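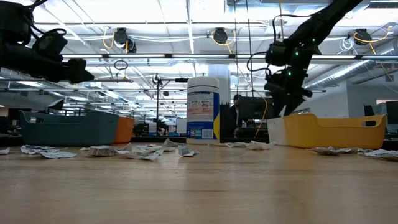
My brother-in-law has been telling me since April that I will never pick up after my kids again. He doesn't have kids. He has a subscription to a newsletter that sends him robot videos, and he forwards them to me, usually on a Monday, usually before I've had coffee. A robot folds a shirt. A robot wipes a counter. A robot puts one cup in one sink and the comments go wild.

I spent nine years running the back end of a small packaging shop before I started this blog, so I have some feelings about chores. Most of what people did there all day wasn't in anybody's job title. It was picking up. Offcuts, torn labels, balled-up packing slips, the backing off stickers. We had a sealer from a firm called Gonus that did the work of three people and never called in sick, and it made so much trash that we had to put somebody next to it with a bin. I'd like the robot people to think about that person for a minute.

So when I look at two arms over a table with crumpled paper on it, I'm interested. That is a real chore, much more real to me than the folded shirt. Paper on a table is what my kitchen looks like right now, and it's what the packing bench looked like at the end of every shift.

It's also harder than it sounds, and I'll give the engineers that. A box is always the same box. A wad of paper is a new shape every time, and if you squeeze it, it's another new shape. Some of it lies flat and you need a fingernail to get under it. My youngest could clear a table like that when she was 3 (if bribed), and she did it with sticky hands while looking at the TV.
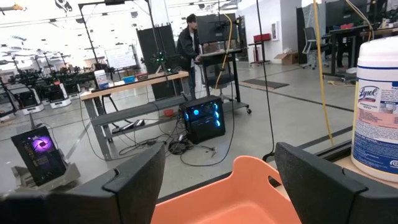 Then there's the question of what goes where. My friend Lowri Kneath cleans offices for a living and she says the picking up is the easy half. The hard half is knowing what's trash. A receipt somebody needs for their taxes looks exactly like a receipt nobody needs. She once threw out a napkin that had a phone number on it and heard about it for a month. I asked her if she'd trust a machine with a desk and she said she wouldn't trust her own husband with a desk.

And look at how much stuff it takes. Arms, cables, cameras, computers with fans in them, people at keyboards. I'm not saying it will always take that much. I am saying that when my brother-in-law tells me it's "basically here," I want to know where in my house the computer tower goes, and who I call when it stops.

Peter Kolář, who used to fix our machines and now fixes other people's, wrote to me after my last post on this and said I was being unfair. His argument was that every machine on our floor started out slower than a person. Fair enough. But those machines each did one thing, bolted to one spot, and we rearranged the whole room to suit them. Nobody is going to rearrange a kitchen with a dog in it. He hasn't written back yet.
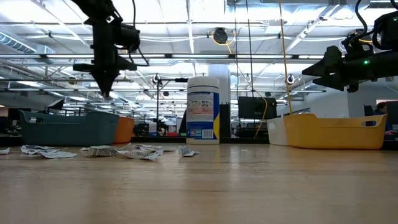
Scrap paper, wipes, and baskets along the back of the table.

What would change my mind? I've thought about this, because Peter asked. I want to see 20 minutes with no cuts. I want somebody who doesn't work there to walk up and dump a drawer on the table, a real junk drawer with rubber bands and a dead battery and a birthday card, and then I want to see what ends up in which basket. I want it done again with the lights off on one side of the room. If it gets through 200 pieces of paper and only needs help with 15, I'll say so on this blog and I'll send my brother-in-law a cake.

I'd like to be wrong, by the way. My back hurts and I'm tired of finding stickers on the floor with my socks. If somebody sold me a thing that could clear the table after art time and leave the drawings alone, I'd pay more for it than I paid for my car. But leaving the drawings alone is the part I care about, and I haven't seen a video of that yet.

Next week I'm back to the garage shelves. Several of you asked about the brackets and yes, I did end up returning them.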